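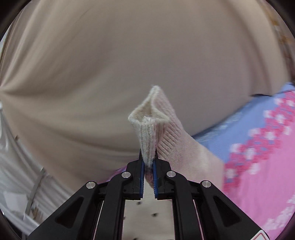 Fig. 1. The hand-held gripper with the blue pads closed on a sock, cuff end up.

Comparing finger pads for picking up laundry
Project report, Gripper Group 2
Supervisor: Roald Wallin

Why socks

Our first plan was to test the grippers on cups and boxes like everyone else in the course. Then Győző Bíró, my project partner, pointed out that both of our grippers would pick up a cup all day long and we'd have nothing to write in the results section. So we went with cloth. Cloth folds, slides, bunches up and never looks the same twice, and I already had a basket full of it at home (the shopping part of the project took no time at all!).

The question we settled on was pretty narrow. If you have a parallel gripper with two fingers and you're holding it by hand, does the pad on the finger change how well you can grab one sock out of a pile and keep hold of it? We called the two pad types Brusen and Rindel so we'd stop saying "the other one" to each other. Brusen is the narrow blue pad in Fig. 1. Rindel is the wider gray one we cut ourselves from sheet material.

How we did it

We used the hand-held version of the gripper for everything in this report. You squeeze, the fingers close, and a camera on the tool records what the fingers are doing. I really like working this way. With the arm you spend half your afternoon getting to the place where you can make one grab, and with the hand-held you just reach in and go. The downside is that your own hand is part of the experiment, and I'll get to that.

The test itself went like this. Throw the socks on the bed with the other laundry, pick one, close on it, lift it to chest height, hold it there, then carry it over to a second pile. A grab counted as good if the sock came up alone and stayed in the fingers until we let go on purpose. Dropping it counted as a miss, and so did dragging a pillowcase along with it.

We split the work so that I did all the grabbing and Győző went through the recordings and wrote down the result. We did it that way because I turned out to be generous with myself. On the first evening I had marked a grab as good where the sock was hanging by one loose thread, and he didn't let me keep it.

In total we recorded 2662 grabs. The last 500 were done with the room lights off and only a desk lamp on, to see if the recordings were still good enough to score.

What we found

The narrow pad was better at getting one sock and nothing else. I could slide the fingers down beside the sock and close without touching whatever was next to it. With the wide pad I kept catching the corner of a sheet, and once a whole T-shirt came up too and I had to start over.

The wide pad was better at holding on, at least with thin socks. Thin socks slipped down through the blue pads if I had only caught the edge. Thick ribbed ones were fine with either pad. The ribs seem to give the pad something to bite into, but we didn't test that separately, so please read it as a guess.

Where you grab matters more than I expected, and probably more than the pad does. Closing on the toe end leaves the cuff free, and that's what you want if the next job is to turn the sock or match it with its partner. Closing on the cuff gives a more secure hold, but then the opening is squashed shut inside the fingers and you can't do anything with it. I spent a lot of December arguing for the toe end. Győző still prefers the middle.

The camera was a mixed bag. The wide view is great because you can see both fingers and plenty of the bed at the same time. It's less great near the rim, where everything bends, and we couldn't always tell if a sock at the side was one sock or two. In 27 recordings we couldn't agree on the result, so those were left out of the comparison. The desk lamp recordings were usable, though the dark socks were a pain to score.

Problems

My hand gets better with practice. That sounds nice, but it means the pad we tested second had an unfair advantage. We noticed this halfway through and started switching pads after every pile. The early recordings are still lopsided, and there wasn't time to redo them.

The gray pads also peeled off twice. The first time I used the wrong glue. The second time I used the right glue and didn't wait long enough – my fault again.

And we never got to the arm. The plan was to repeat a short version of the test with the same fingers mounted on Vik, the small arm in the lab, using the Salow controller. Roald had booked us a slot, but we were still scoring recordings when it came up, so we gave it to another group.

What I'd do next

I'd make a pad that's narrow at the tip and wider further up, and try it on thin socks first. I'd switch pads from the very first pile. I'd also fold a few of the socks into pairs before starting, since Győző's grandmother asked us if it could do pairs and we didn't have an answer for her.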